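The Whiteboard Returns to the Table

At Stollwood, the board that once hung on the wall is now laid flat, and the way people work together has changed with it 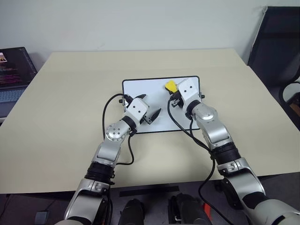 For most of its life the whiteboard has been treated as a piece of wall. It is screwed up at standing height, one person holds the pen, and everyone else sits and looks. At the Stollwood Centre for Shared Learning, which serves 800 registered members across its adult education and community programmes, this arrangement was set aside last November. The boards in the ground-floor study rooms were taken down and placed on the tables.

The decision followed a review of how the rooms were being used. Staff had observed that evening groups tended to divide into those who wrote and those who watched, and that the same people did the writing week after week. Members with limited reach, and those who preferred to remain seated, seldom used the boards at all.

"We had spent a good deal of money on writing surfaces that a large part of our membership never touched," said Soon-im Chae, who leads the centre's programme on rooms and furnishings. "Our first thought was to lower them. One of the tutors asked why they needed to be on the wall in the first place."

A board on a table has no front. People may gather along any side of it, and a drawing begun at one corner can be continued by someone sitting opposite. In the Wumden Room, where the first trial took place, a bookkeeping class used the surface to lay out a month of household spending. The local history group drew street plans on it from memory and corrected one another's turnings.

There are difficulties, and the centre has recorded them with some care. Writing is upside down for half of those present. Sleeves and cuffs pass over fresh ink, and the forearm of a left-handed writer will clear a line almost as quickly as it is written. Overhead lighting, which causes little trouble on a wall, produces glare on a horizontal surface, and in two of the rooms the tables had to be moved away from the ceiling lamps before the boards could be read comfortably.

The choice of table also proved to matter. Narrow tables left no space for notebooks or elbows, and the boards were pushed about until they overhung the edge. A broad table with clear space on every side has since been adopted as the standard. Pale tops are preferred. On a dark surface the white of the board was found tiring by several members during longer sessions, and a beige or light grey top softens the contrast. A thin dark border is considered useful, as it shows the writer where the surface ends.

Boards tend to slide. During the first weeks members held them still with a spare hand, or with books set along one side. Felt pads were tried and made matters worse. The centre now recommends a sheet of thin rubber matting, cut slightly smaller than the board so that it does not show and does not collect dust at the edges. The matting should be lifted and wiped whenever the table is cleaned.

Cleaning has required new habits. Dust from dry pens falls away from a wall board and gathers in the tray beneath. On a table it remains where it is, and a dry cloth merely spreads it. The guidance issued to members is to wipe from the far edge towards the body in straight, overlapping strokes, folding the cloth to a clean face after each pass. The corners should be done last, with a fingertip behind the cloth. A damp cloth is used at the close of each day, followed by a dry one. Cups are to be kept off the board at all times, a rule that has met with mixed success.

The centre has 21 boards in use on its tables. A further nine remain on the walls of the larger rooms, where a speaker must be seen from the back, and there are no plans to remove them. Tutors of mathematics and of music theory have asked to keep both kinds, and this has been agreed.

The Kamby branch, which is smaller and shares its premises with a day nursery, will receive seven boards in the spring. Storage there is limited, and the boards will stand upright in a slotted rack beside the door. Ms Chae has advised that they be stored face to face with a cotton sheet between them, after several of Stollwood's own were scratched in the first month.

Attendance at the Kongkaew evening sessions, a series on drawing and planning for the home, has been steady since the boards were moved. Members plan kitchens and gardens at full table width, rub out what does not please them, and begin again. Copies are made on paper before the room is cleared at nine o'clock.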